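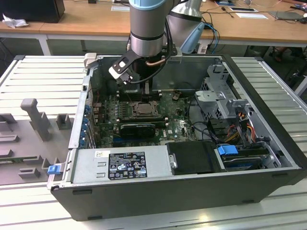 How Do You Teach a Robot Arm?

Suppose you want to show a friend how to take a part out of an old computer. You could say it in words: "Reach in, hold the edge, pull straight up." Your friend knows what "reach in" and "edge" mean. A robot arm doesn't. It needs to be told where every joint should be at every moment.

People can type all of that in as numbers, and for some jobs they still do. But there is another way. You can show the robot.

Showing by hand

Many robot arms have a setting that lets a person push them around. The motors hold up the weight of the arm, so it feels light. The teacher takes hold of it near the wrist and moves it through the job. While this happens, the robot records the angle of each joint many times a second. Later it can play the moves back.

Joyce Tanui teaches robots at a workshop called Puvham. She says the hardest part is going slowly. "If I jerk my arm, the robot learns the jerk," she says.

Showing by remote control

Sometimes a hand would be in the way. The inside of a desktop computer is a crowded place, with a green motherboard, metal brackets, and wires in red, yellow and orange. The robot's gripper has two fingers, and it has to come down from above between all those things. A person leaning over the case would block the view of any camera watching the work.

So the teacher can stand back and steer. Some teachers use a controller with buttons. Others use a second, smaller arm. When they bend the small arm, the big arm bends too. This is called teleoperation. "Tele" means "far," but the teacher might be sitting just a few feet away.

Why once is not enough

Woo-jin Won once gave a robot 44 lessons on one task, which was lifting a small circuit board out of a tray. He moved the tray a little each time -- sometimes to the left, sometimes turned a bit.

If the robot saw only one lesson, it might copy the path exactly and miss the board when the tray moved. With many lessons, a computer program can look for what they have in common. The fingers always open before they reach the board. They always close before the arm goes up.

Mistakes can be useful too. If the fingers slip and the teacher tries again, the robot gets a lesson in trying again.

Words to know

Gripper: the part at the end of the arm that holds things.

Joint: a place where the arm can bend or turn, like your elbow.

Demonstration: one lesson, from start to finish.

Try it yourself

You need a partner, a cup and a spoon. Your partner is the robot and closes both eyes. Gently guide your partner's hand to pick up the spoon and drop it in the cup. Do this 11 times. Now let your partner try alone, with eyes still closed. Then move the cup a little and try again. What happened?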